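From the returns side: what the folding arms have changed so far

A few of you at the Karnwood site asked me to write up how things are going with the folding cell, so this is my attempt, typed over two lunch breaks and one very long hold with the freight company. I've worked returns here at Pevden since back when we still wrote the bin tags by hand, so take my opinions with that in mind!

If you haven't been down to our end lately: the two arms went in over July, on the padded gray table where the old steam station used to be. Visser did the install and their people were in and out for weeks. Before that, everything that came back (tees, jerseys, kids' sets, those awful satin jackets) got opened, checked, folded and rebagged by whoever was on shift. On a big day that could be 800 pieces, and by the end of it your wrists knew all about it.

What the arms do is the folding and only the folding. We still open the bags, we still do the sniff test, we still look for makeup on collars and missing tags. Then the piece goes on the table and the arms take it from there. I was pretty sure I'd hate it. I liked folding, it was the part of the day when I could think about something else. But I've come around more than I expected to, mostly on account of my shoulders.

Jerseys are the big project right now. They're slippery, the numbers are stiff, and the sleeves never want to go where the body goes. Any of us can fold one half asleep, so it's been funny (and kind of satisfying, I admit) to see how much work goes into teaching a machine the same thing.
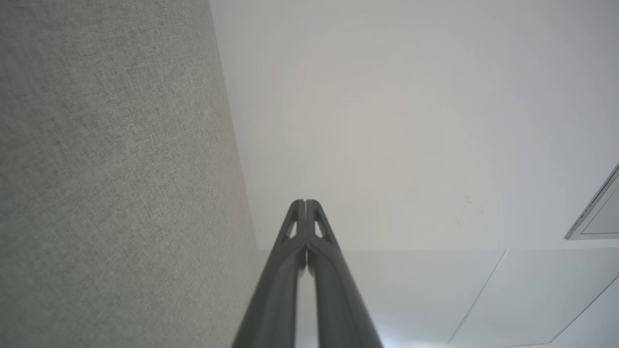
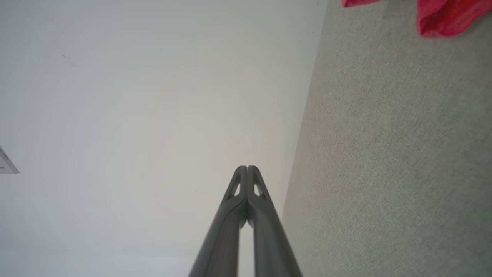
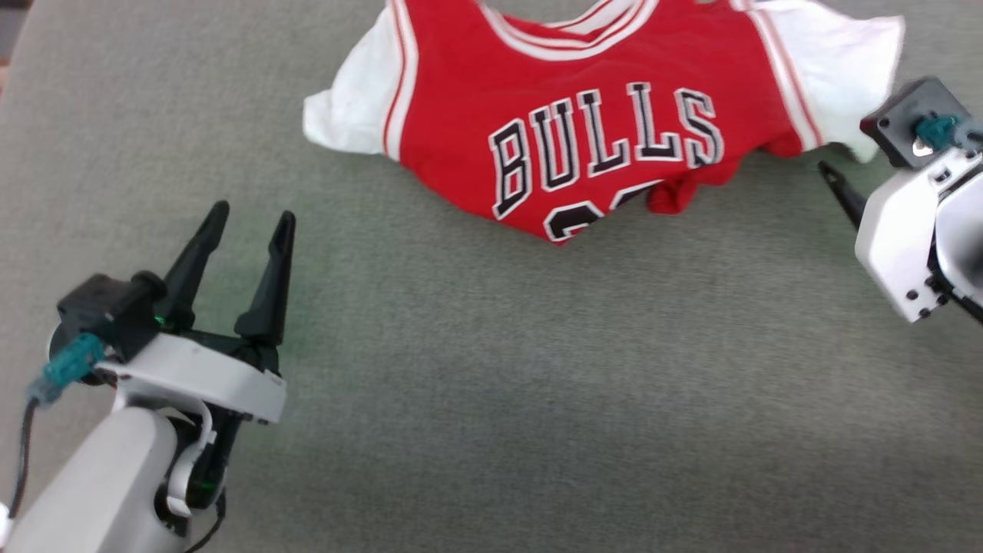
On the folding table: gripper fingers in the first two, and a Bulls jersey between the arms in the last.

So what's different for us? Two of us used to be on folding full time and now neither of us is. I moved over to inspection and my old table partner is training on the repair bench, which she'd been asking for forever. No hours were cut on our shift. I know that was the worry, it was mine too, and I asked about it at both meetings. The answer we got is that the plan stays as it is through the spring, and I'd like to see that in writing before I relax all the way.

The thing I didn't see coming is how much more inspecting there is. When you folded a piece yourself you caught stuff with your hands, a popped seam or a sticky spot, without really looking for it. Now it has to be caught before it goes on the table. We've added a second light at the inspection bench and that helps a lot, but I'd still like a stool that goes higher than my knees. (Facilities, I know you read this.)

Also, please stop putting your coffee on the gray table. It's a work surface, the cover is a pain to get off, and I'm the one who ends up washing it.

Fistby gets a cell of its own next, starting with a batch of 300 plain tees, and they've asked for a couple of us to come over and show them how we set up our bins. I said yes. If you want to go too, the sign-up sheet is on the break room door under the potluck list.

Posted 12/22/22 by the returns desk, Karnwood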